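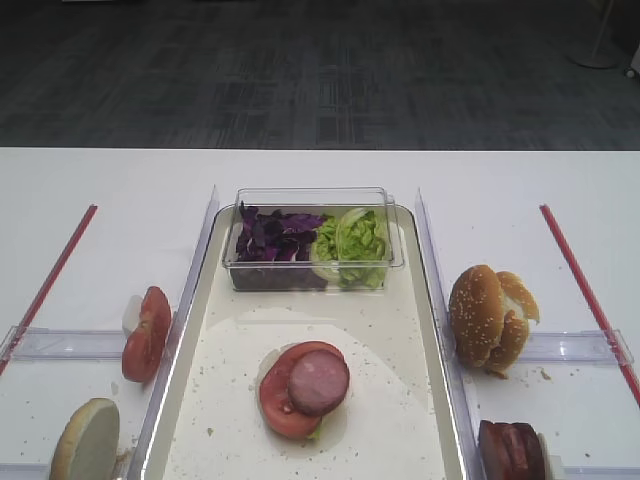 Chauvin stands by original text of Multari novels

Clémence Chauvin has told readers she will not agree to changes in her early novels, after a row over plans to reissue them with some passages reworded.

The author of the Multari series was criticised online in July when she wrote that she would sooner see the books go out of print than have them "tidied up by people who weren't there when I wrote them". Several younger writers called the remark dismissive, and two withdrew from a panel she was due to chair in Grevbridge.

Her publisher, Leiva, had proposed 140 edits across three books. Most concern the way minor characters are described, including a deaf shopkeeper in the second novel. Chauvin says she was sent the list without a covering letter.

In a statement on her website, she said she had received 572 letters and emails on the subject, and that the ones she found hardest to read came from deaf readers on both sides of the argument.

"Some of them loved that character and some of them were hurt by him," she wrote. "I am not going to pretend the second group doesn't exist. I would still like the words to be mine."

Octavio Arancibia, who edits the series at Leiva, said the changes were only suggestions and that nothing would be printed without the author's consent. He would not say whether the reissue had been delayed.

The novelist Vlasta Vidmar, one of the two who left the panel, said she had no wish to see the books withdrawn — she had objected to the tone of the post and wanted a proper conversation about it.

An open letter backing Chauvin has 686 signatures. The Grevbridge event will go ahead at 7pm, with Tadeo Garrido in the chair.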